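How Does a Robot Choose a Hand?

Stories for curious readers from the Prurnetden Robot Workshop

Have you ever been asked to wipe the dust off something small and fiddly? Maybe a toy with lots of wheels, or the remote control after somebody had jam on their fingers? You probably grabbed a cloth, rubbed for a bit and ran off to play, and you never had to think about your hands at all. They just knew what to do!

A robot's hand doesn't know what to do until people help it learn, and before that, people have to decide what sort of hand it should have in the first place. At the workshop we have an arm called Hamo. Hamo has a shoulder, an elbow and a wrist, and at the end of the wrist there is a round metal plate where a hand can be screwed on. The hand part is called a gripper. (That's a good name for it, as gripping is most of what it does.) We can take one gripper off and put another one on, a bit like changing the head on an electric toothbrush.

This year we wanted to find out which gripper was best at cleaning the small things you find beside a bed in a guest room. So first we looked very closely at how people do it. 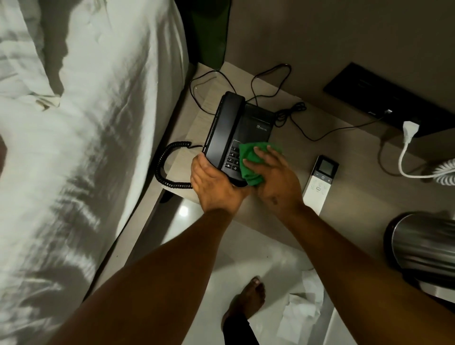

Two hands cleaning a desk telephone: one holds the corner while the other presses the cloth on the keys.

Try it yourself with a cloth and something light, like a plastic cup or a toy car. Wipe it with one hand, and keep your other hand behind your back. Did it slide away from you? Now hold it with your spare hand and wipe again. Much easier, isn't it? People use one hand as a helper so often that they forget they are doing it, and for us this meant that Hamo was going to need a second arm. We built one, and we call it Hamo's left.

Then came the grippers. We tried two kinds.

The first is the Truscombe. It has two stiff, flat fingers that open and close like the tongs you use for salad. The Truscombe is strong and it is very good at doing the same thing again and again. It can hang on to the edge of a telephone all afternoon and never get tired. But when you give it a cloth, it pinches the cloth in one spot and the rest flops about, so it ends up wiping with a tiny hard lump in the middle. Keys on a keypad have little valleys between them, and a hard lump skips right over the valleys.

The second is the Benítez. It has three fingers made of soft rubber, and they fill up with air when they bend, a little like long balloons. The Benítez can squash a cloth into a nice fat wad and push it down over bumpy things. We all liked it very much on the first morning. The trouble is that soft fingers are wobbly fingers, and when the Benítez tried to be the helper hand, whatever it was holding wriggled around underneath.

We ran the wiping test 1415 times. Yes, really! Each time, we put a bit of washable blue powder on the thing to be cleaned, and afterward a camera looked to see how much blue was left. In 307 of those tests the thing being cleaned slipped while it was being wiped, and most of the slips happened with something light.
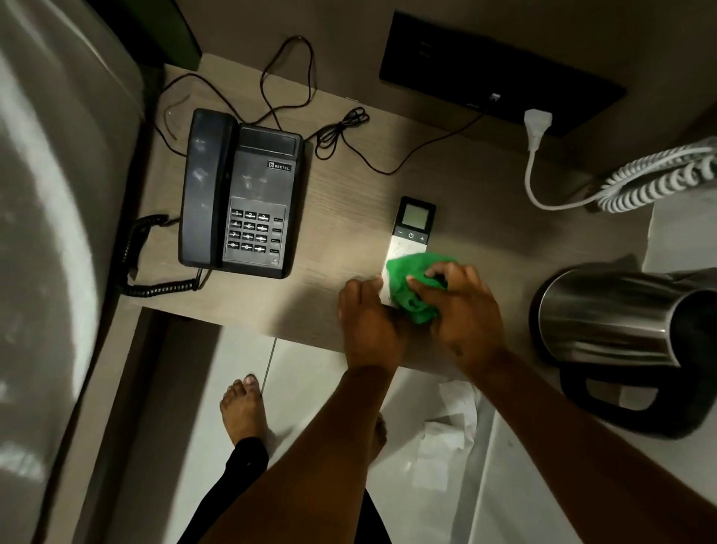

Light things are tricky in a way that heavy things aren't. Push down on a heavy telephone and it mostly stays where it is. Push sideways on a remote control and off it goes across the table, unless a finger is resting against it. It only takes a gentle finger, too. If the helper squeezes too hard it might press a button by mistake, and then the air conditioner comes on and everybody in the workshop gets cold. (We know this from experience.)

We had to think about eyes as well. Hamo's first camera was up on a pole, and it could see the whole table, which sounds perfect until you remember that hands get in the way. As soon as the gripper came down with the cloth, the camera couldn't see what was under it. So we added a small camera on the wrist. Now Hamo can lift the cloth, take a quick peek, and decide whether to go over a patch again. You do that too when you wash a window, or at least we hope you do!

So which gripper won? Well, we couldn't pick one. The best team was the stiff Truscombe on the left arm, holding still, and the soft Benítez on the right arm, doing the wiping. Next March we'll try them on 6 new things, and one of them is a bedside lamp with a pleated shade, so wish us luck.

Words to know

Gripper: the part at the end of a robot arm that holds things.

Wrist camera: a small camera that rides along near the gripper.

Wad: a cloth squashed up into a thick bunch.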